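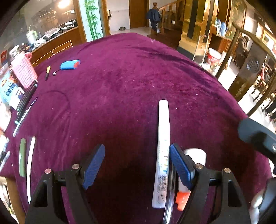
Gripper over the table, velvet cloth on.

stalach_bench
We're collecting pick-up demos with hand-held grippers, small household items on a cloth-covered table. I have 30 episodes from this table and want opinions before I do more. Each episode is one object, picked up and set down somewhere else. Is the clutter a problem?

Tredemden
Clutter is fine. The cloth worries me more. If every episode has the same dark velvet, the model learns the velvet. Change it every 3 episodes.

coste44
Disagree. Keep the cloth and move the objects. We swapped backgrounds too early on our set and couldn't tell what had caused the failures.

stalach_bench
I can do both, but not at the same time. Other view, with the pens in the cardboard tray:
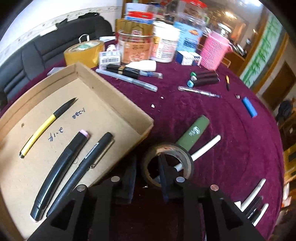 Cetham thinks pens lying side by side should be a separate task, with their own label, and would leave them out of the first training run.

Tredemden
Agree on the label, not on leaving them out. You'll want close-packed items sooner or later.

coste44
Leave them out. Train on the single items, test, then add the pens.

stalach_bench
OK. Pens get their own label and stay out of run one. I'll keep the cloth for now and record 4 more layouts.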